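Residents of Drota House are responsible for the day-to-day care of the furniture supplied with their units. The guidance on this page covers tables, desks, counters and shelving, and applies to both the main building and the Allska annex. It replaces the sheet previously kept in the kitchen binders. Residents who have brought their own furniture are welcome to follow the same methods, although the housing office cannot advise on finishes it did not supply.

## Before you begin

Identify the surface. Most problems reported to the office in the past year came from a product suited to one material being used on another. Supplied furniture carries a label on the underside, near the back left corner, stating the finish as painted, oiled, varnished or laminated. If the label is missing, treat the piece as oiled wood until the office has confirmed otherwise.

Test any product you have not used before on a hidden spot. Leave it for 11 minutes, wipe it off and check the area in daylight. Dullness, tackiness or color on the cloth means the product should not be used.

Keep separate cloths for kitchen and living areas. Cloths should be washed without fabric softener, which leaves a film that shows as streaks on matte finishes.

## Routine cleaning

For weekly cleaning, the following is sufficient on painted, varnished and laminated surfaces:

- 300 milliliters of lukewarm water
- 2 drops of plain dish soap
- one soft cotton or microfiber cloth, well wrung out
- one dry cloth for finishing

Remove crumbs and grit first with a dry cloth or a soft brush. Wipe in long, overlapping strokes along the length of the table, rinse the cloth, and wipe again with clean water. Dry at once, paying attention to the joint between the top and the edging. Water left standing in that joint will lift the edging over time, and lifted edging cannot be glued back neatly.

Oiled wood should be wiped with a barely damp cloth and no soap. It is re-oiled by the maintenance team every September. Residents should not apply oil themselves, including cooking oils, which turn sticky and attract dust.

Glass cleaner may be used on glass only. Vinegar solutions are acceptable for kettles and faucets but should be kept away from stone counters and from all oiled wood.

## Stains and marks

**Coffee and tea.** Wipe while fresh. For a dried ring, mix baking soda with enough water to form a soft paste, apply it with a fingertip, wait three minutes and remove with a damp cloth. Do not rub hard. On painted surfaces, repeat the treatment a second time before trying anything stronger.

**Grease.** Cover with a paper towel and press. Follow with the soap solution. Grease on unsealed wood should be reported to the office.

**Ink and marker.** Rubbing alcohol on a cotton swab will remove most ballpoint ink from laminate. It will also remove varnish, and it must not be used on varnished or painted tables.

**Candle wax.** Allow it to harden fully, then lift it with the edge of a plastic card. A bag of ice placed on the wax for a few minutes helps. Metal scrapers and kitchen knives are not permitted on supplied furniture.

**White heat marks.** These appear on varnished wood when a hot dish has been set down without a trivet. Lay a dry cotton cloth over the mark and pass a warm iron over it briefly, with the steam off. Lift the cloth and check after each pass. If the mark has not faded after the third pass, stop and contact the office.

**Scuffs.** Dark rubber or plastic scuffs on a pale surface usually respond to a clean white eraser. Brush away the crumbs and finish with a damp cloth. Melamine sponges are mildly abrasive and will leave a shiny patch on a matte top, so they should be reserved for sinks and tile.

## Protecting pale matte tops

Several rooms are furnished with white tops. They are easy to keep clean but show scratches and dark scuffs sooner than the older varnished tables, and residents are asked to take the precautions listed after the photograph. 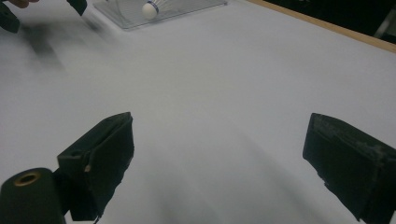 *White tabletop with a matte surface and light-brown wooden edge.*

- Lift objects when moving them. Ceramic pots and heavy bowls with unglazed bases should stand on felt or cork.
- Use a cutting mat for craft work and a board for all food preparation.
- Place a folded towel under small appliances and tools while they are being repaired or assembled.
- Do not tape tablecloths or cables to the top. Adhesive residue may be softened with a little hand cream and washed off with the soap solution.
- Wipe the wooden edge in the direction of the grain, using a separate dry cloth.

Wax and spray polish have no benefit on a matte top. They create uneven glossy areas which have to be removed with repeated washing.

## Shelving and drawers

Shelves should be emptied and wiped twice a year. Shelf liners must be of the non-adhesive type. Drawers that stick in humid weather can be eased by rubbing the runners with a plain candle stub or a dry bar of soap. Oil sprays are not suitable for wooden runners.

The Prornano wall shelves in the annex have a load limit, printed on the bracket. Heavier items belong on the floor units.

## Repairs and supplies

Chips, loose legs, swollen edges and deep scratches should be reported promptly. Small faults are repaired without charge when they result from ordinary use. Residents should not use filler, paint or furniture markers on their own initiative, as mismatched color is more costly to correct than the original damage.

Felt pads, cork mats and spare cloths are available from the supply cupboard on Stefanou Street, ground floor. The cupboard is open on Friday from 3 p.m. Requests for replacement edging should be addressed to Savvas Psarras at the housing office. Questions concerning oiled or antique pieces should be addressed to Aurélien Millet in the furniture workshop, with the label number if one can be read.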